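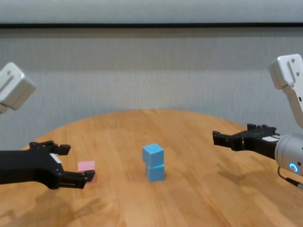
Hello Xuân, June report from the Drandirby play library, written at the kitchen table with a cup of tea, so forgive the ramble!

Print this page | E-mail this page

First the money, as I know you'll be asked. We've spent 1743 pounds of the Brerneck grant so far. The biggest single bit was 235 on the round table, and I'm so pleased with it. It's wooden, a lovely honey colour with the grain showing, and it has completely changed the corner by the grey wall. Children (and grown-ups) drift over to a round table in a way they never did with the old oblong one, which wobbled and is now holding up my seed trays.

The blocks have been the other success. I asked Sovano for soft colours, pale pink and light blue, after the bright set gave everyone a headache, and they came in plain tubs with no fuss. We keep it very simple: a few blocks out, the rest put away. Two blues stacked and a pink one still to place is plenty to be getting on with, and you'd be surprised how long people will ponder where the pink should go.

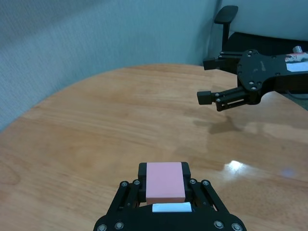

The table top is quite shiny, I should say, and I did worry about blocks sliding. Xenos quoted us 90 for a felt cover and I've said no for now, as I like the wood too much to hide it. Tell me if you feel differently.

Wednesday mornings are still the busiest. We have almost 40 families on the list now, and I've started a second session after lunch so it isn't such a squash. The borrowing side is slower. The puzzles go out and come back nicely, but the big boxes mostly stay put (too heavy for the bus, I think), and I want to try splitting them into smaller bags over the summer. 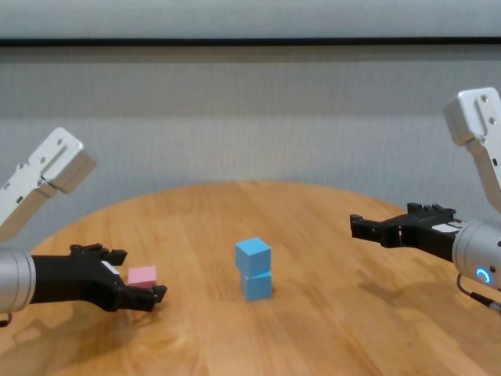
Blocks on the new round table: two blue ones stacked, with the pink to the left.

Still to do: shelf labels, a second tub with a proper lid, and the leaflet, which is late and entirely my fault. I'll send you the receipts separately once I've found the one for the bags.

All the best,
Danai Katsaros

E-mail this page | Print this page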